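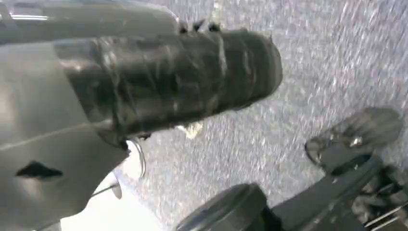 Are the new arms going to take anyone's job at Prevton?
Nobody's position is being cut this year, and the day shift keeps its full headcount through the end of the contract with Histon. What will change is what people do between clocking in and lunch.

That was the short version given at the March floor meeting, and the doughnuts were gone before the long version started. So, for those who were standing at the back:

The Ovex pair is being taught to sort and hand off returned parts, a job that everyone in Returns has complained about for as long as there has been a Returns. The target is 600 parts a shift. The arms are not there yet. They are very good at the small gray brackets and take a philosophical view of anything in a bag.

Suqin Li has moved from the sorting bench to what her badge now calls "cell lead." She spends her mornings showing the arms a motion, watching them do something near it, and showing them again. "I trained two summer temps last year," she told us. "They asked more questions, but they also took breaks." Her pay grade went up with the badge. The chair did not, and she would like that noted.

A few practical matters. Black electrical tape now lives in the cell cabinet and is to be signed out, as Maintenance would like to have a roll left for maintenance. Please don't borrow the hex keys from the cell either. If an arm stops in the middle of a move, leave it alone and call the cell lead, even if you are sure you know what it wants.

Anyone in Returns who would like to learn the teaching side can put their name down at the Liu Building front desk. There are 5 places in the first group, paid at the normal rate, and sessions run from 2 p.m. until the end of shift. No programming is required. Patience is, and a certain tolerance for watching the same bracket go into the same bin.

The suggestion box for naming the arms has been closed. Management thanks you for your entries and has read all of them.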